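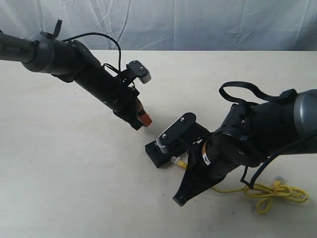
Re: Host company visits, autumn group

2024-07-10

Replying to the list so that everyone has the same information. I've kept the parts of the earlier message I'm answering and cut the rest.

> Can someone confirm which companies have agreed to take the teachers this
> time? The draft program still shows Rumeter on both afternoons, and I
> thought they had only offered one.

Rumeter offered one afternoon, the second. The draft is wrong and I will fix it. Nindeo has agreed to take the first afternoon, and Hassanpour will do the morning before the school visit, as they did in February. Pronow has not answered my last two messages. I would leave them out of the printed program until they do – we can add a slot later more easily than we can explain a missing one.

> The group is 18 now, is that still OK for the training center? And do we
> need to send names in advance?

The training center is fine with 18 but wants to split them in two for the workshop part. One half sits in on a class while the other half meets the staff who write the apprenticeship modules, then they swap. Names yes, job titles too, and they need them five working days ahead for the badges. Hassanpour wants the same list plus an ID number for each visitor. Please don't put ID numbers in a message to this list. Send them to me directly.

> On money: the sheet says 3032 for the coach and interpreting together. Does
> that include the airport transfers? Some of the schools are asking what
> they will be billed.

It covers the coach for the whole stay, both transfers, and the interpreter for the company visits. It does not cover lunches or the local tram passes. Those come to 624 for the group and are on the second tab of the sheet, which I think a few people have missed. Schools will get one invoice each, after the visit. If your accounts office needs a purchase order number on it, I need that before the group leaves home.

> Last time several people said the company talks were too general. Could we
> ask the hosts to talk more about how they train new staff?

I asked Nindeo and Rumeter for this. Nindeo will have two second-year apprentices in the room and will keep the slides short. Rumeter said yes but I have not seen an outline yet. It would help if each teacher sent two or three questions beforehand. In February we got a lot of questions on the bus back, when it was too late to ask them.

Two other things. The hotel has moved breakfast to 7:00 on the school visit day, so the coach can leave at 7:45. And the evaluation form is down to one page – please use the new one and delete the old file, which still has the wrong course titles in it.

Still open: Pronow, the Rumeter outline, and badges for the interpreter.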